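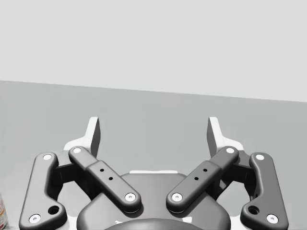
Workshop Notes: Getting a Square Edge on Narrow Stock

Several members wrote in after the October bulletin to ask how we trim the drawer parts for the Goltudthorpe bench project without a jointer. The short answer is a router, a straight template and a flush-trim bit. The longer answer has to do with how the stock is held, and most of the bad edges brought in for a second opinion come down to that.

Start with the template. Ours is a strip of half-inch MDF, 702 mm long and 88 mm wide. The length matches the longest drawer side in the plan plus a run-in and run-out at each end. Do not skip the extra length. The bit needs to be riding on the template before it meets the stock and must still be riding on it after it leaves, otherwise the bearing rolls around the corner and takes a bite out of the end. Check the reference edge against a known straightedge with a light behind it. If you see a gap, sand a flat onto the template with a long block and check again. Any hump in the template will be copied into every part you cut from it.

Rough cut the stock to leave no more than 1/16" beyond the template. A jigsaw or a band saw is fine for this. Heavier cuts make the bit chatter, particularly in oak, and the edge comes out with a washboard surface that has to be scraped. If the rough cut wandered and left more than that, plane it down first or take it in two passes, with the template shifted between them.

Fixing the template to the stock: double-sided cloth tape works, in two strips running the full length. Press the parts together in a vise or with clamps for a minute before routing. Thin paper tape lets go under side load and we no longer stock it. For repeat work, make a sled with two toggle clamps mounted behind the cut line. The Haugland shop uses one with a rear fence 35 mm high, which also gives your hands something to hold well away from the bit.

At the router table, feed from right to left with the work between you and the bit. On the outside edge of a part this is feeding against the rotation. Use a starting pin for the first contact if the table has one. Keep the feed steady. Stopping mid-cut leaves a burn mark, and cherry and maple show it worst.

Grain direction needs a look before each part goes in. If the grain runs downhill away from the cut, the bit will lift fibers and can split out a piece an inch or more long. Flip the part and put the template on the other face, or switch from a bottom-bearing bit to a top-bearing one so the template can stay where it is. A spiral bit with a bearing reduces the problem but does not remove it.

Bit care: pitch builds up behind the cutting edge and looks a lot like dullness. Soak the bit in cleaner with the bearing removed, brush it, dry it, and put the bearing back with its washer and screw. Bearings are cheap. Replace any that feel rough when spun by hand — a seized bearing will score the template in a single pass.

A note on dust. MDF templates and hardwood edges both make fine dust at the table, and the fence port alone does not catch it. Connect the lower port as well and wear a mask.

Supplies: Sakemico flush-trim bits, half-inch shank, are back on the shelf at the tool crib. There are 50 in this order, limit two per member until the next delivery. Trallance cloth tape is in the same cabinet, second drawer. Sign out the long straightedge on the sheet and hang it back up by the hole — it has been found leaning against the wall twice, and it will not stay straight that way.

Drawer bottoms and grooves are covered in the next issue. Bring your sides already trimmed to the bench session, which starts at 6:30 p.m.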